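About Zolska
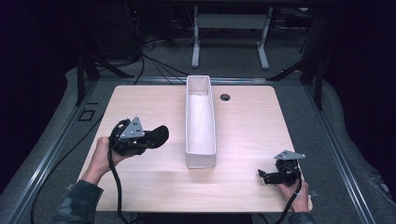 Sorting and Packing Department, Trotumby

Zolska is a small company that supplies storage bins, trays and drawer inserts to offices, schools and workshops. We started in Stutthorpe with 2 work tables and one shelf of stock. In March we moved to the larger rooms in Trotumby, and the Sorting and Packing Department came first, before the office.

Our work begins at the table. Each table has a light wood-grain top with rounded corners, because square corners catch on sleeves and scratch the bins. The top sits in a gray metal frame, and the floor is gray carpet, which keeps the room quiet.

The product our customers ask for most is the long white bin. It is narrow and open at the top, and smooth inside, so it is easy to wipe. It fits well on a desk between two people, or lengthwise on a shelf. Before a bin is packed we stand it in the middle of the table and look at the rim, the inside and the base. A bin with a mark goes on the second-choice shelf and is sold at a lower price - many schools are happy to have these.

We keep almost 2000 bins in stock, in several lengths. A normal order is 50 pieces, but we also send single bins, and the largest order we can prepare in one week is 500. For bigger quantities please write to us first, and we will tell you sincerely how long it takes.

Our inserts and dividers are made by Zalewska, a family workshop with which we have worked from the beginning. They cut to the size you need. If you are not sure about the size, measure the inside of your drawer and not the front of it.

Visitors are welcome in Trotumby, but please make an appointment.

Print this page | E-mail this page

Contact | © 2021 Zolska | Back to top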